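Kulard reuse centre to open on Mondays from March

Residents of Kulard and the surrounding villages will be able to use the household reuse centre on Cronin Road on an additional day each week from March, following a decision to extend its opening hours.

The centre, which accepts furniture, kitchenware, tools and small household goods in a condition fit for resale, has until now been closed at the start of the week. Under the new arrangements it will open each Monday from 9 am, with last admissions at 3 pm. Hours on other days are unchanged.

The extension follows a survey of users carried out over the winter. Of those who replied, 74 per cent said they would visit more often if the centre were open on a further weekday, and a number of respondents who work at weekends said that they had never been able to bring items in person.

Gráinne Quinlan, head of environmental services for the Kulard district, said the response had been clear.

"People have told us they are willing to pass things on, but that the hours did not suit them," she said. "We have listened to that, and we are pleased to be able to offer the extra day without any change to the charges."

Around 3,000 items passed through the centre last year. Most were sold on site, and the remainder went to local charities or to the repair workshop in Furnard, where electrical goods are tested before being offered for sale. Items that cannot be repaired are sent for recycling.

The workshop will also take on additional work as a result of the change. Its manager, Krešimir Janevski, confirmed that two part-time posts have been created and that both have been filled.
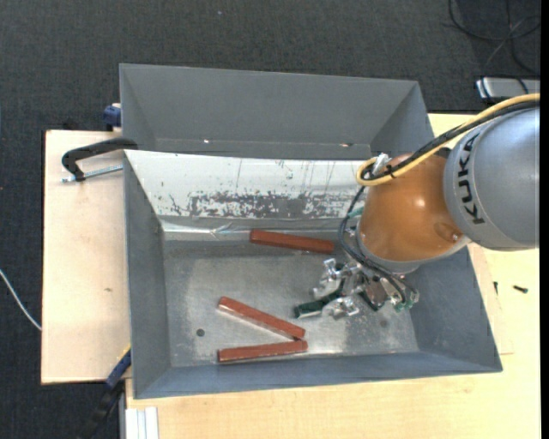
Visitors are reminded that mattresses, paint, gas bottles and car parts cannot be accepted. Large pieces of furniture should be booked in by telephone at least one working day in advance – staff may otherwise have to turn them away if storage space is short. Garden tools are welcome, provided that blades are covered.

A free collection service remains available to residents who are unable to travel. It covers all addresses within 15 kilometres of the centre, and requests may be made by telephone or in person at the district offices.

The new hours will apply for an initial period of nine months, after which they will be reviewed. Comments from the public may be sent in writing to Awuor Lyimo, customer services officer, at the district offices in Kulard.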